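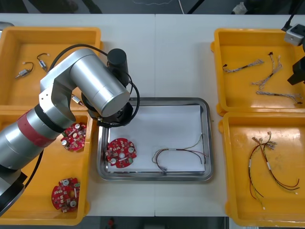
Slide 7: sorting table, yellow trays and steel tray

Start with the layout. Parts stay in the yellow trays by type — motors in one, the round red boards in another. The steel tray goes in the middle with a sheet of white paper in the bottom. Small screws show up better on white. Change the paper when it gets marked.

Jivden bench figures, May: 1,335 parts sorted, roughly 261 sent back to Purkitz. Most of those were motors with bad leads. Pause here for questions on returns.

Boards: hold by the rim, keep fingers off the capacitors. Delia Montecinos has the handling sheet, 2 pages — pass it out now.

Next slide, labels.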